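I drove out to the Konatau open day on Saturday (2024-08-10) mostly because Binta Nwosu had been bugging me since April to come see their gripper bench. Two hours on the highway, a parking lot with zero shade, and a name sticker that fell off before I got through the door. Worth it!

The building used to be a carpet warehouse and it still smells a bit like one. They had the big arms up front for the families, which I skipped (sorry, arms), and I went straight to the back where you could put your own hands on things. Binta runs that corner. She's been testing hand-held grippers for folding laundry, and she had three to compare:

- **Grorkix** - the light one. Lovely trigger, very short travel, and my thumb was sore in ten minutes.
- **Shojaei** - heavier, stiffer, closes like it means it. Good on towels, bad on anything thin.
- **Kotine** - the fingertip pads on this one swap out, so you can try a soft set and a hard set on the same afternoon.

She weighed them for us on a kitchen scale. The Grorkix came in at 234 grams without its cable, and she says the Shojaei feels twice that by lunchtime. I believe her. My wrist was complaining after one pile of T-shirts.

What I hadn't thought about before is how much the waistband matters. A flat hem is easy, you slide one finger under and pinch. Gathered elastic bunches up, and you have to decide whether you're grabbing one ridge or the whole band. I went for the whole band every time and dragged half the stack along with it. Binta goes in from above with the jaws open wide and takes much less than you'd expect.
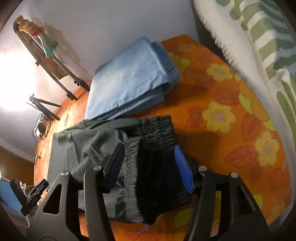
*Jaws open over the gathered elastic, with the light blue cloth folded just behind.*

We got into a long side conversation about linkages versus sliding jaws. I came in as a sliding jaw person. With a linkage the fingertips move through an arc, so your height changes a little as you close, and on a hard table I find that annoying. On cloth I barely noticed it. Binta thinks people blame the linkage when the pad is the real problem, and she had a tray of worn-out pads to argue her case with. I took one home in my pocket by accident and owe her an email.

They've logged 1,760 folds so far, shirts and shorts mostly, and the goal is another 100 of each garment type before they pick one gripper to stick with. She wouldn't tell me which one is winning. I'd guess the Kotine, going by which one she kept picking up.

Practical stuff if you go to the next one: the demo talks fill up fast (40 seats, no standing), the coffee is free, and the sandwich truck takes cash only. Bring your own T-shirt to fold - they let you, and mine was a lot more slippery than theirs.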